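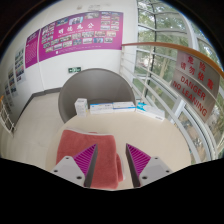 How should a towel be folded so it stays folded when it gets moved? In thirds the long way first, then in half, then in half again, with the fold facing the person who will pick it up.

May 2019

Towel notes, continued from February. Back then I was folding in quarters, edge to edge, and it looked fine until the stack was lifted from one side. The inside layers slid and the bottom came out longer than the top. Thirds holds better. The two raw ends are inside and there is only one thick fold on the outside.

Did the coral one on the round table. It is a soft, thick towel and needs pressing flat with the forearm after the second fold or it springs back. The top edge comes out crisp. The lower end still bunches a little near the table edge and one side hangs in a loose fold. Want to try making the last fold a bit short, so the under layer has somewhere to go.

The round table is not ideal for this. With a straight edge you can line the towel up against the side and see right away if it's crooked. On the curve you have to judge by eye. Štěpánka Štefanec uses a strip of masking tape as a guide line on her own table, 51 cm long, and pulls it up when she's done. Worth copying, but use the low-tack kind. The ordinary tape leaves glue on a smooth top and it took me 30 minutes to get it off last time.

The small boxes are in a row along the far edge. Four of them, the white and blue ones, the tall one upright on the left, the two flat ones end to end in the middle, the largest on the right. Keep them there. They are out of the way of the towel and can still be reached from the gray chair. If they come forward they end up under a corner of the towel when it's opened out.

Washing: the Vero powder left the towels stiff at the full dose. Half dose and a second rinse was better. No softener - Alžběta Ďurica tried it on the Nastport batch and the towels got slippery and would not keep a fold at all.

Shelf in the Cevness cupboard is 98 cm wide inside. Thirds gives a narrower stack than quarters did, so the old labels are in the wrong places. Peel them off before putting anything away, then mark again from the left.

To do
- fold the coral towel again with the last fold short, compare
- low-tack tape, one roll
- new shelf labels, order sheet 1509
- ask Alžběta if the Nastport towels were washed again without softener
- hand towels: thirds may be too narrow, try halves - leave the bath sheets for now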